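March 19, 2018
Dye bench, notebook 5

Mordant baths for the Lerkwood wool. Four skeins scoured Friday, rinsed twice, hung overnight. They still smell a little of lanolin, so I gave the two thickest another soak in soap and washing soda before starting.

Alum at 12 percent of dry weight, cream of tartar at 5. Weighed everything on the small scale, because the big one drifts again. Brought the pot up to 76 C over an hour, held it for 60 minutes, heat off, lid on. Skein 3 floated the whole time and will probably come out patchy. Should have tied it looser.

Madder is from the Benavides sack, the older one. Ground it coarser than last time. Soaking since 9:40 in tap water with a spoon of chalk. The color of the soak is more brown than I'd like – the Tundwood root went orange by this stage.

Only one hot plate for the madder pot and the iron pot together, so the iron waits until tomorrow.

Power strip at the bench, four groups of outlets: 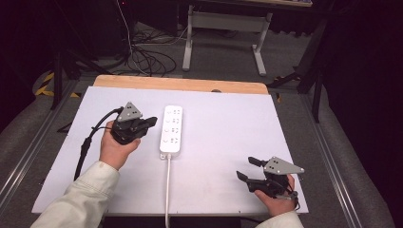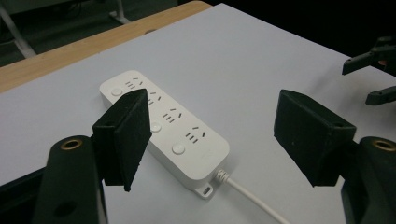 Rukhsana Awan thinks the brown comes from the root being too hot in the soak, and that I should start cold and let it stand 36 hours before any wool goes in. She would also drop the chalk. "Our water is hard enough already, you are doubling it." Fair point. I never tested the water after we moved benches.

So, two jars: A with chalk, B without, both cold start, same root, same weight. One small test skein in each on Wednesday. The main pot I leave as it is and dye tomorrow anyway, the order for Brernness can take a brownish red.

Other notes:
Alum is down to roughly a third of the tub. Ask Leidy about reordering.
pH strips expired in May last year. They still read 7 in distilled water, so I'm using them.
Label the skeins with knots in the tie, ink runs. One knot for 1, two for 2 and so on.
Skein 3 back in the mordant overnight, weighted down with the glass lid.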